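Parallel gripper: position or force control for small gears?

rmittal68
I compare two controllers for gear assembly in simulation, two arms on one table. With position control the small gear slips in the fingers in nearly 100 of 200 trials.

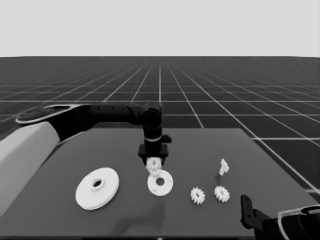 With force control it slips less, but every trial takes longer. Which one would you keep?

dantas_k
Force. Slow is better than dropped.

cropper1611
I disagree. Check your friction values first, mine were too low by default.

rmittal68
Thank you both, I will try the friction tonight.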